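Automação na Jalent: o que muda no dia a dia da equipa

Desde dezembro que parte do trabalho de marcação e acabamento da unidade de Puvdale está a ser preparada para passar para braços automáticos. A mudança abrange 33 pessoas e vai ser feita por fases, sem alteração de horários nem de categorias nos próximos 6 meses.

A primeira fase é a da demonstração. Antes de um braço poder repetir um gesto, alguém tem de o fazer muitas vezes com pinças de mão, cada uma com o seu cubo de marcadores, para que o sistema registe a posição e a abertura. Começou-se pelo mais simples: riscar à mão levantada sobre uma superfície branca. Cada exercício é cronometrado e dura pouco. O objetivo é chegar às 1000 demonstrações antes de passar às peças da linha Paquette. 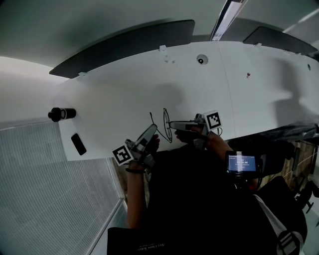

Para quem trabalha na marcação, a diferença maior está na distribuição das tarefas. Quem hoje passa o turno inteiro na bancada vai alternar entre a bancada, as demonstrações e a verificação das peças que saem do braço. As peças recusadas continuam a ser corrigidas à mão. O registo de defeitos, que era feito em papel no fim do turno, passa para o terminal da sala de controlo.

Ornella Amato, responsável de turno, pediu que as demonstrações não ultrapassem duas horas seguidas por pessoa. Trabalhar com as pinças cansa os pulsos e os ombros, sobretudo em superfícies verticais – várias pessoas já o tinham referido nas reuniões de equipa. O pedido foi aceite e as escalas de abril já o têm em conta.

A formação é dada pela Prosetti, nas instalações de Puvdale, e conta como tempo de trabalho. São 110 horas no total, divididas por grupos pequenos. Quem preferir ficar apenas na bancada pode fazê-lo durante esta fase, bastando avisar a chefia de turno.

As escalas e a lista dos grupos estão afixadas junto à entrada do refeitório. As dúvidas sobre subsídios de turno devem ser colocadas aos recursos humanos e não aos formadores.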